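Visit notes, Dollov teardown cell, May

Dollov held an open afternoon for its desktop teardown work, and I attended on behalf of Ovimby, where we strip office machines by hand. Philomena Agbeko ran the demonstration. Nkrumah Owusu handled the questions on software and cost.

## The task

The cell is meant to take the processor out of a used desktop computer and park it in a fixture, or do the same job in reverse for test builds. Agbeko described the steps in this order:

1. Release the socket lever and open the retention frame.
2. Grip the processor by two opposite edges.
3. Lift straight up, with no tilt until the chip is clear.
4. Set it down in the fixture pocket.

Step 3 gets most of the development time. Dollov limits the grip force in software to 8 newtons, and the lift is slow on purpose. On socket types with pins in the board, a dropped chip can ruin the board.
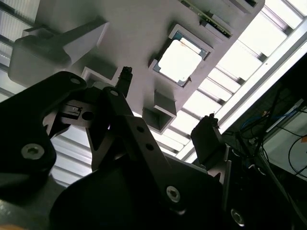
Owusu said the control program, Grireck, was trained on 614 recorded runs made by operators and then tuned on the cell itself. The log stood at 2,747 attempts before the visit. I asked for a success rate by socket type and was told that the breakdown is still being checked. He promised to send it.

## Fixtures

The fixture plates are 3D printed in house under the name Odoi. A plate can be redrawn and printed again overnight when a pocket turns out too tight. Agbeko passed over the question of wear. Our own printed jigs lose their fit at the pocket corners first, and I would want to see a plate after a month of steady use.

The bench is made of extruded aluminum rails, so the plate position can be changed without drilling. The drawback is that every move calls for a new calibration, which Owusu put at up to 28 minutes.

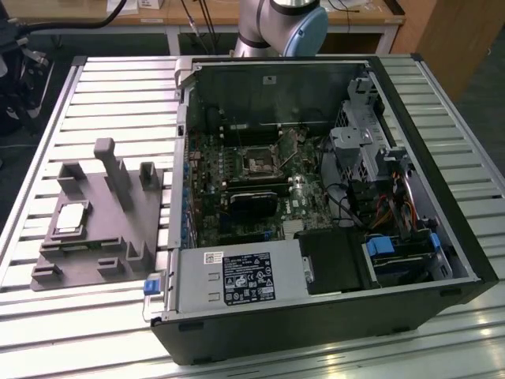
*Open tower on the rail bench, CPU socket empty, with a processor seated in the fixture plate at left.*

## Points for our own line

- The tower has to be on its side with the panel off before the robot starts. Dollov does this by hand and has no plan to automate it.
- Cooler removal is also manual. For our mix of machines, that is the slower part of the job.
- Cables near the socket should be tied back. Grireck plans around the case walls but treats loose wire as free space.
- Bare metal under bright lights gives reflections. I asked whether this upsets the vision and Owusu said that matte tape on the rails had helped in earlier tests.

I have asked Dollov for the fixture drawings and a quote for a trial with 28 of our own towers. Agbeko will confirm which socket types they can accept.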